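4.2 What the sorting scores can and cannot tell us

The claim that a home is tidier when every object has its own container is repeated in most of the advice books we reviewed in Section 2, and seldom tested. Pálfi and Kerekes come closest. In their Purville survey, households that owned more baskets, trays and boxes reported spending less time putting things away. We don't doubt the answers people gave. We do doubt what has been made of them. A person who buys baskets may well be a person who already puts things away, and the survey has no means of telling the two apart. The later Cormont study asked the same questions of 568 households and found the same pattern, but a pattern found twice by the same method carries the same weakness twice.

Our own trials were meant to look at something smaller and easier to pin down: whether the shape of a container changes how readily a single loose object is put into it. We took two kinds, a shallow tray-like basket and a deep box with straight sides, and left everything else as plain as we could. Each of the 38 participants was asked to clear a surface "as you would at home". We gave no further instruction, and Malabanan, who ran the sessions in August, was asked not to answer questions about where things should go. 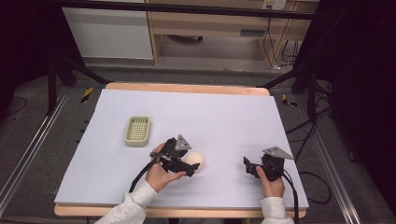

Figure 4. A basket and a single ball on the white board.

Shallow baskets are usually praised because their contents stay in sight. The argument goes that an owner who can see the ball, the keys or the scissors will remember where they belong, and so will return them there. It sounds reasonable, and several participants repeated it to us unprompted after the session. Yet being seen is only part of what a low side does. The sage-green basket in Figure 4 has raised sides so low that a round object could, in principle, be rolled up to it and tipped over the edge, which a deep box does not permit. If people find a shallow basket easier, we can't say from ease alone whether sight or the low side is responsible. The advice books treat the matter as settled in favour of sight. We found no study that separates the two, and ours does so only in part.

The results don't encourage strong statements. Participants did tend to finish sooner with the shallow basket, but the difference was small, and it shrank further when we left out the first attempt of each session. Pap has suggested that this first attempt is the one that matters, as nobody at home gets a practice run. We see her point. Against it, people at home have been using the same containers for years, and on that reasoning the later attempts are the better guide. We report both sets in Table 3 and leave the choice open.

A harder problem is the surface. A white board with very little on it resembles no kitchen worktop or hall table that we know of. In the home visits described in Section 3, the object to be put away was hardly ever alone. It lay among post, cups, chargers and half-finished jobs, and the owner's first difficulty was deciding whether it was out of place at all. Our task removes that decision. Mangubat argues that this is a strength, and for the narrow question of container shape he may be right. It is still a poor basis for telling anyone how to arrange a hallway, and we would object to its being used that way.

The choice of a ball deserves the same caution. Balls move when nudged, which makes them a fair test of whether a container holds what is put in it, but a poor stand-in for the flat and awkward things that made up most of the clutter we recorded. Of the 200 items listed during the visits, only 10 were round. The Gollow guide nonetheless illustrates its advice on "catch-all" baskets almost entirely with toys and fruit. Letters and folded clothes behave differently, and one participant remarked that she would never put a letter in a basket with low sides, as it would slide out the first time she carried it upstairs.

Vincze's account of household order, in which containers mainly serve to put off decisions, fits our visit notes better than it fits our trials. The trials could not have shown it either way. Section 4.3 turns to the objects that participants in the home visits declined to put anywhere.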